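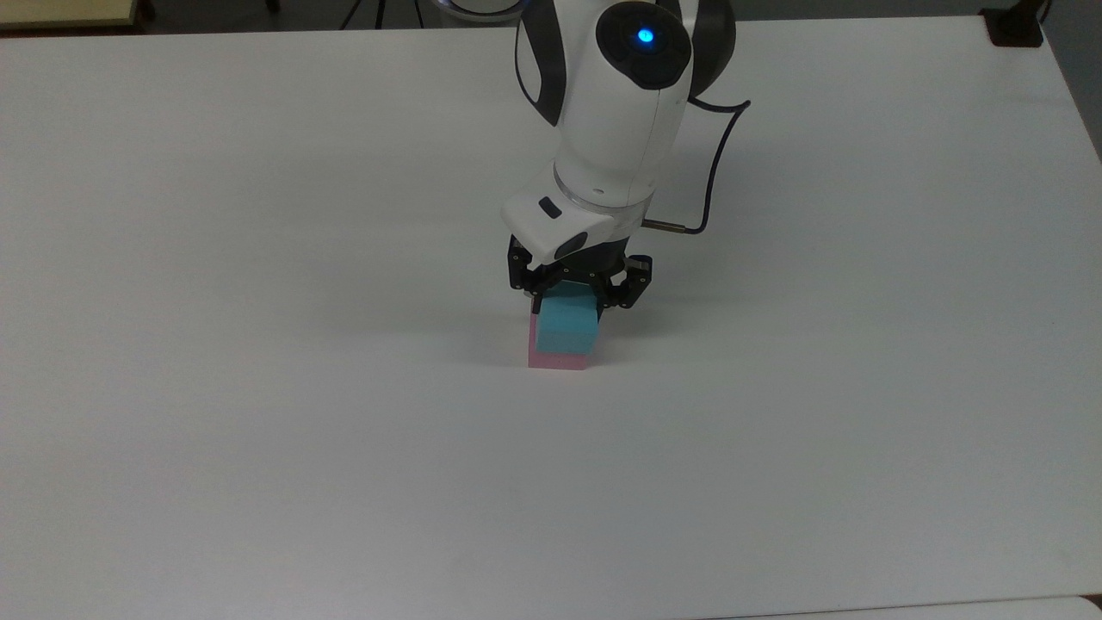
Foam block notes, bench 2, June

Started at 9, coffee in hand, meaning to spend half an hour on the blocks and then get back to the shelf labels. It is now well past lunch and the shelf labels are exactly where I left them, so I may as well write this up properly while I still have foam crumbs on my sleeves.

What I wanted to settle is which foam we should cut the next set of blocks from. The ones we have are a mixed bunch, gathered over a long time from whoever was passing a packaging shop, and they don't behave alike. Some spring back as soon as you let go of them, some keep a dent for a good while, and a few of the oldest have gone tired and stay a little pinched in the middle forever. I'm fond of the tired ones, but they are no good for stacking.

The cyan ones are the nicest color we have, to my eye. They are easy to pick out on the white table, even late in the afternoon when the light in here goes flat and everything pale starts to look like everything else. The edges are slightly soft and rounded, too, and I'd like to keep that in whatever we cut next. A crisp edge looks smart on the first day and then frays, and you end up sweeping little colored threads off the tabletop for weeks.

Two sheets on hand to compare. One is from Wernley, denser, with a fine skin on it. The other came from Prustlow and is lighter and airier, the sort of thing you'd find around a lamp in a box. I cut test cubes from both with the long blade, four from each sheet, and learned again what I learn every time, that you have to let the blade do the work. If I lean on it the foam squashes ahead of the cut and the face comes out bowed. Long strokes, hardly any pressure, and wipe the blade between cuts. The Wernley sheet was a pleasure. The Prustlow one tore a bit at the corners and I had to trim two of the cubes twice, so they are now a shade smaller than their brothers. I've put a pencil dot on those.

The squeeze test was nothing fancy — thumb on one side, two fingers on the other, press until it gives, let go, watch. The Wernley cubes came back square every time I tried them. The Prustlow cubes came back too, only more slowly, and one still had a shallow thumbprint in it when I went off to rinse my cup. By the time I returned it was gone, so I can't call that a failure, but I'd want to see how they look after a week of being handled by all of us.

Stacking went much the same way. A tower of four Wernley cubes stood happily and put up with me bumping the table with my hip (not part of the plan, but useful). The Prustlow tower leaned from the second cube up, and I think that is down to my trimming more than the foam. It would be fair to cut a fresh set before anyone takes my word for it.

Color is the open question. Both sheets are plain white, and white blocks on a white tabletop are a misery to find. Begović sells sheets already colored through, and that is what I'd like to order if they have anything near our turquoise. I tried painting a Wernley offcut with the leftover craft paint from the cupboard. It looked lovely for an hour and then cracked when I squeezed it, and I had blue flecks on my fingers for the rest of the morning. Please don't paint the good ones!

While I was at it I wiped the tabletop down. Warm water and a drop of dish soap, then a dry cloth, working out from the middle. It's a matte surface and it shows every smear if you leave it to dry by itself. I know the spray under the sink is quicker, but it leaves a film, and the foam drags on it in a way that I don't like.

A word about storage, too. The blocks at the bottom of the Skendus crate are the ones that have gone out of shape, and I'm fairly sure it's just the weight of everything piled on top of them. I've laid mine out in a single layer in the shallow drawer, all 14 of the keepers, and there is room for more if you take the tape rolls out first. The tape rolls can live on the hook by the door. They used to, once.

Still to do:
Ask Begović for a colored sample, turquoise if possible, and find out the smallest sheet they will cut.
Fresh Prustlow cubes, cut with a clean blade and no rushing.
Squeeze everything again in a week and compare with the dotted ones.
Sharpen the long blade.
Shelf labels.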